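Graphic Designer, Brand Identity (contract)
Vostum, Garkevwood studio
Posted 19/12/2019

Vostum is looking for a contract designer to complete the visual identity for Cluveck, a regional supplier of irrigation parts. The logo is approved. The remaining work is the colour system, stationery, vehicle signage and a catalogue template.

The catalogue lists 1,768 parts, so the template has to hold up at small type sizes and print cleanly in one colour as well as two. 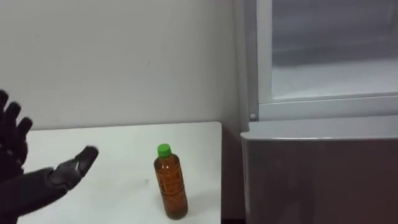 The term is 16 weeks at 20 hours a week, with one day a week in the studio. Hours on the other days are flexible.

You will need:
- a portfolio with at least two finished identity projects, including early sketches
- sound knowledge of vector drawing and grid-based page layout
- experience preparing files for offset and vinyl - please name the printers you dealt with

Signage experience is useful but not required.

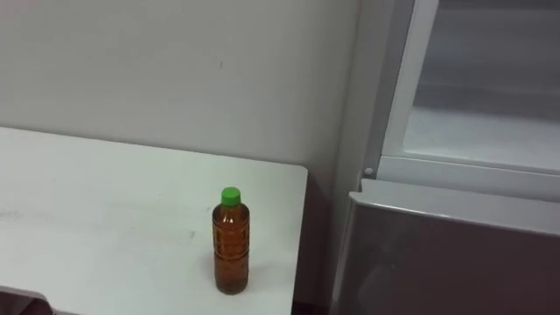

Send a PDF portfolio of no more than 13 pages and a one-page cover letter, quoting reference Bhuiyan. Show the mark in black and white before any colour version. Unpaid test work is not part of the process. Short-listed applicants will be asked to a single interview at the studio and should bring one printed sample.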